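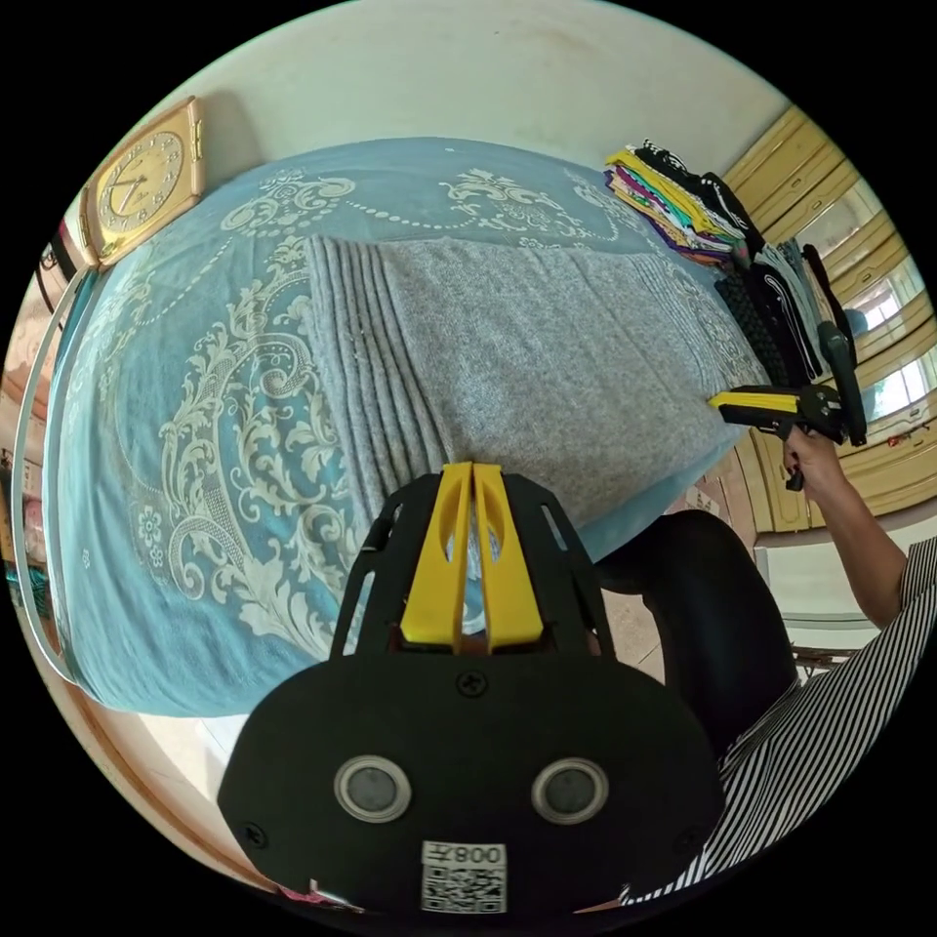 The Skerkgate Housing Association will change the way it supports new tenants from September, according to Rhiannon Meredith, who has led its tenancy services for 15 years. Speaking on Fri 14 July at the association's office on Hourani Street, she described a system that had grown without much planning.

"We used to hand over the keys and a folder," she said. "Most people never opened the folder." The association manages 221 homes, and under the new arrangement each incoming household will receive a visit in its second week - a point at which, Ms. Meredith said, questions about heating and rent dates tend to come up.

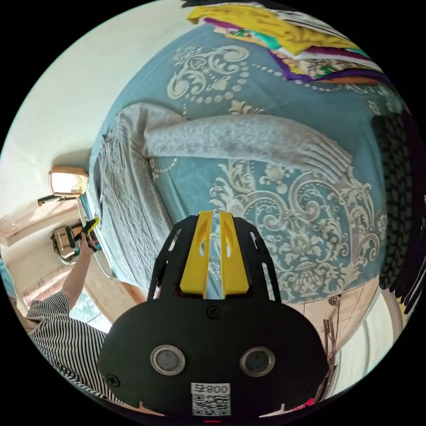 Gretetari, a tenant at Rukis Court, said the visits were welcome but should be offered in the evening as well, as many residents work shifts. Ms. Meredith accepted the point and said that evening appointments would be available on two days a week.

The association has also set aside a fund for moving costs, with grants of up to $200 per household.

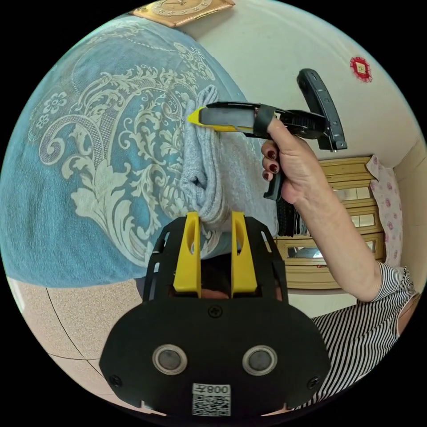
Applications will be made on a single page, and 40 grants are planned for the first year. "If the money runs out early, I will go back to the board and ask for more," she said.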